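Code signing

Code signing is the practice of adding a digital signature to a program, a driver or an update, so that the computer which receives it can check who published it and whether it was changed on the way.
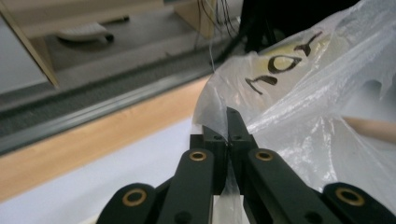

How it works

The publisher holds a private key and a certificate, which connects the matching public key to the name of the publisher. When a new version is ready, a build tool calculates a hash of the file and signs this hash with the private key. The signature is then attached to the file or is delivered next to it.

On the user's side, the operating system calculates the hash again and compares it with the signed one. It also checks that the certificate was issued by an authority it trusts. If one of these checks fails, the system may show a warning or refuse to start the program.

Timestamps

A certificate is valid only for a limited period. For this reason many publishers ask a separate service to add a timestamp, which proves that the signature was made while the certificate was still valid. On systems that accept timestamps, the program can usually continue to run after the certificate has ended. Without the timestamp, the same program may be blocked.

Key storage

Private keys were for a long time kept as ordinary files on the computers of developers. Today they are more often stored in a hardware module or on a small USB token - the key cannot be copied from it in the normal way. Larger publishers use a signing server, where each request is written in a log.

The Stoslow case

A case often discussed in courses is that of Stoslow, a tool for managing office printers made by the firm Ciretti. One version was signed without a timestamp. When the certificate ended in July, the program stopped opening for customers at 134 offices. The built-in updater was signed with the same certificate and also could not start, so the repair had to be installed by hand.

Daryna Zinchenko and Vicente Ocampo later wrote a report on the case. They recommended 2 separate certificates, one for the program and one for the updater, and a reminder to staff well before either of them ends.

Limits

A valid signature does not mean that a program is safe or free of errors. It shows only which key was used and that the file is the same as when it was signed. If a key is stolen, harmful files can be signed with it until the certificate is revoked, and some computers do not check for revocation when they are offline.

See also

Public key certificate
Hash function
Software update
Trusted timestamping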